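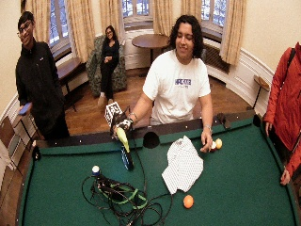
Foro de socios del Club Gikodus
Sección: Sala de billar
Tema: Cuidado del paño verde y de las bandas

M_Garrido (coordinación de sala)
Estimados socios: se recuerda que el cepillado del paño deberá realizarse al término de cada turno, siempre en una misma dirección. Los paños de limpieza se guardarán en el armario y no sobre la mesa. El turno máximo se mantiene en 30 minutos.
Atentamente,
Macarena Garrido

tronera_sur
Agradezco el recordatorio. Solicito que se aclare si las bandas de madera pueden limpiarse con el producto Dunitard, dado que el reglamento no lo menciona.

wuyts_9
Manifiesto mi desacuerdo con el cepillado por turno. A mi juicio, 2 veces al día son suficientes; un exceso desgasta la fibra, sobre todo junto a las troneras.

tronera_sur
Discrepo respetuosamente. La tiza acumulada perjudica más que el cepillo, y en agosto la mesa se usa desde las 9 de la mañana.

Cloven
Respecto de las bolas, propongo lavarlas aparte con agua tibia y jabón neutro. La blanca es la que más tiza recoge.

M_Garrido (coordinación de sala)
Dunitard queda autorizado únicamente para la madera, aplicado con paño y nunca cerca del tapete. La frecuencia del cepillado se someterá a consulta; entretanto rige la norma vigente.

wuyts_9
Conforme. Remitiré mi propuesta por escrito.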